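Gavesitz folding step stool and kitchen perch - my thoughts after a summer of use
Posted 3 September 2021

I should begin by saying that I am not tall. I have never been tall, my mother was not tall, and the people who fitted our kitchen wall cupboards plainly were. For years I got the good serving dishes down by standing on a dining chair, and after one wobble too many (I saved the dish, I did not save my elbow) my husband put his foot down and said we were getting a proper stool.

So we did, and it's the Gavesitz, the two-step one with the padded top that you can also sit on. We bought it from Lumbao, the homeware shop in Furkville, on the corner where the shoe repairer used to be. I'd been in to look at it twice before I parted with the money. They had it in cream, dark green and a grey that looked rather like a filing cabinet, and I went for the green, which is a lovely deep colour and doesn't show the scuffs.

It came in a flat box and there isn't much to put together. The frame is already in one piece and you only fix the seat on with four bolts and push the rubber feet into place. The little key they give you is on the short side and I scraped my knuckles on the last bolt, so if you have a better one in a drawer I would go and find it first. The instructions are all drawings and no words. I had the seat on back to front the first time and only noticed when it wouldn't fold, but I put that down to me and to having the radio on.

Standing on it is a real pleasure after the dining chair! The steps are deep enough to get your whole foot on, and they have a ribbed rubber covering that grips well even in socks. I can reach the second shelf without stretching and the top shelf with a bit of a stretch, and I don't get that swaying feeling at all. We have old quarry tiles which are nowhere near level, and I did worry about that, but the feet have enough give in them to settle. On the one really bad tile by the back door it does rock a little, so I simply don't use it there.

As a seat I'm slightly less in love with it, though I still use it every day. It's a good height for the worktop and I sit on it to top and tail beans or do the crossword while something simmers. The padding is firm, and after half an hour you know about it. There's nowhere to put your feet except the upper step, and if your legs are longer than mine (most people's are) your knees will come up towards your chin. My brother-in-law Rodel Fajardo sat on it through one of his long stories at the end of August and got down walking like a cowboy.

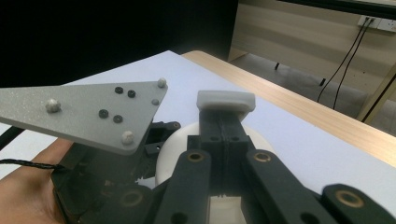
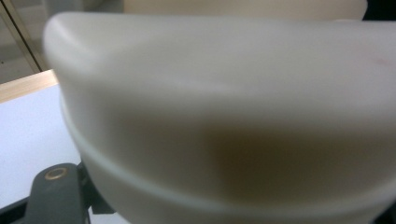 Folding it takes a bit of practice. You lift the seat from the back with one hand and the steps swing in underneath, and there's a catch at the side that should click. When it was new the catch was so stiff that I had to use the heel of my hand, and I very nearly sent it back over that alone. A tiny dab of oil on the hinge sorted it out, and it has loosened nicely since, so do give it a week or two before you lose patience. Keep your fingers well away from the side rails when you let the steps go. They come in faster than you expect, and I would not let small children fold it.

Once it's folded it lives in the gap between the fridge and the wall, and it stands up on its own there without sliding. It's no featherweight, mind you. I can carry it upstairs to change the bulb on the landing, but I take it slowly and hold the banister, and I do wish they had cut a handle into the seat. You have to grab it round the frame, and the frame is cold on a winter-ish sort of morning, of which we've had plenty this summer.

Cleaning has been easy enough. The seat wipes down with a damp cloth and I've had beetroot on it, and flour, and a good splash of gravy, and none of it has left a mark. The ribbed bits on the steps are more of a nuisance, as crumbs get down into the grooves and sit there. An old toothbrush does the job. I'd have liked the step covers to come off so I could do them in the sink.

Before this one I'd borrowed a Prisov from my neighbour, Bautista Zúñiga, who has had hers for years and swears by it. It's a fair bit lighter and it has the handle I was moaning about just now, and if you only want something to hop up on now and again I think you'd be very happy with it. But the steps are narrow, I felt every one of them through my slippers, and it has no padding on top so you wouldn't choose to sit on it for long. She and I have gone back and forth on this over the fence and neither of us is budging.

A word about the paint. There's one chip on the back leg, down near the foot, where I caught it on the fridge, and there's bare metal showing. I've dabbed a bit of nail varnish over it in case of rust (a very nearly matching green, left over from a Christmas party, and I'm rather proud of it). The rest of the finish is as good as the day it came out of the box.

I did ring the shop about spare feet, as I can see those being the first thing to wear out. The young man was very kind and went off to look, and he said they can order them in as a pair but don't keep them on the shelf. The order number is 502 if anybody wants it, and he told me to allow 11 days. I haven't needed them yet but I've written it on the inside of the cupboard door.

Would I buy it again? Yes, I would, and my sister has already asked me to pick one up for her, in the cream. I'd knock something off for the missing handle and that stiff catch, and a bit more stuffing in the seat wouldn't hurt. Four stars from me. If anyone has found a cushion that fits the top without slipping off, please leave me a note underneath, as I've tried two and they both ended up on the floor.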